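4. Posto de fecho de malas: operação e rotina do turno

Esta secção destina-se aos operadores do posto 2 da linha de preparação de encomendas de Nornthorpe. Parte do princípio de que o braço já foi instalado e calibrado conforme a secção 3. Para alterações ao programa de movimento, contacte Rami Nseir, na manutenção.

4.1 O que muda no posto

Até à entrada em serviço do braço, o fecho das malas era feito à mão por duas pessoas, em turnos alternados. O operador passa agora a preparar a mala na bancada, a autorizar o ciclo e a verificar o resultado. A colocação de etiquetas e a arrumação na caixa continuam a ser manuais.

A meta do posto é de 300 malas por turno. A meta é do posto e não se aplica ao operador individualmente. As paragens registadas no terminal Vender não contam para a avaliação de ninguém, conforme acordado em setembro com os representantes do pessoal.

A pausa a meio do turno mantém-se. O braço fica parado durante a pausa, mesmo que haja malas em espera.

4.2 Antes de iniciar o turno

1. Confirme que o botão de emergência está desengatado e que a luz do terminal está verde.
2. Limpe a bancada com um pano seco. Não use produto com álcool.
3. Verifique os dois dedos da pinça. Se houver fios de tecido presos, retire-os com a pinça aberta e o braço em pausa.
4. Introduza o seu número de operador no terminal. Cada pessoa usa o seu.
5. Selecione o modelo de mala na lista. Os modelos Fostness e Kanaan têm programas diferentes e não são intermutáveis.
6. Execute um ciclo em vazio e observe se o braço regressa à posição de repouso.

Nota: se o ciclo em vazio falhar, repita uma vez. À segunda falha, chame a manutenção e passe ao fecho manual (ver 4.5).

4.3 Ciclo de fecho

1. Coloque a mala na bancada com o fecho virado para cima.
2. Afaste as alças da linha do fecho. As alças largas dobram-se para trás da mala; as correias finas ficam estendidas ao lado.
3. Alise o tecido junto às extremidades do fecho.
4. Retire as mãos da área de trabalho e prima AUTORIZAR.
5. A pinça desce até ao fecho e segura o tecido antes de iniciar o movimento. Aguarde.
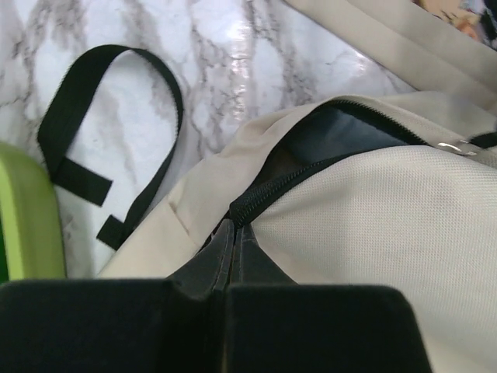 6. Quando o terminal indicar CICLO CONCLUÍDO, espere que o braço regresse ao repouso e só depois pegue na mala.
7. Percorra o fecho com o dedo de uma ponta à outra. Se houver dentes desencontrados, abra e feche à mão.
8. Passe a mala para a zona de etiquetagem e prima SEGUINTE.

Um ciclo normal demora 26 segundos. Se ultrapassar esse tempo, o terminal emite um aviso sonoro, mas o braço não para sozinho. Cabe ao operador decidir se interrompe.

CUIDADO: não tente soltar tecido preso com o braço em movimento. Prima PAUSA, aguarde a luz amarela e abra a pinça pelo terminal.

CUIDADO: o botão PAUSA não corta a alimentação. Para qualquer intervenção nos dedos além da remoção de fios, use o botão de emergência e avise a manutenção.

4.4 Problemas frequentes

A pinça agarra tecido em vez do puxador. Acontece sobretudo com malas de tecido mole. Pause, abra a pinça, alise de novo a zona do fecho e reinicie o ciclo. Ao terceiro caso seguido com o mesmo modelo, registe-o no terminal com o código T4.

O forro fica preso nos dentes. Interrompa o ciclo e termine à mão. Não force o puxador.

Uma correia entra na área de trabalho. Pause e volte a estendê-la. Elias Nasrallah tem molas de bancada para os modelos com correias compridas; podem ser pedidas no início do turno.

O terminal não reconhece o modelo. Confirme a seleção na lista. Se o modelo for novo, ainda não tem programa e segue para fecho manual.

4.5 Passagem a manual

Qualquer operador pode passar o posto a manual sem pedir autorização. Rode a chave para M, registe o motivo no terminal e continue ao ritmo habitual. Em manual, a meta do turno fica suspensa.

Para que ninguém perca a prática, cada operador faz uma hora de fecho manual por semana. A escala é afixada por Morven Niven junto ao relógio de ponto.

4.6 Fim do turno

1. Leve o braço à posição de repouso e prima PAUSA.
2. Limpe os dedos da pinça e a bancada.
3. Anote no caderno do posto os casos T4 e as malas terminadas à mão.
4. Encerre a sessão no terminal. Não deixe a sessão aberta para o colega seguinte.

Os dedos são substituídos pela manutenção depois de mais de 400 horas de serviço. O contador aparece no canto do ecrã inicial. As sugestões de alteração ao procedimento são entregues a Fares Sfeir, por escrito ou na reunião de passagem de turno.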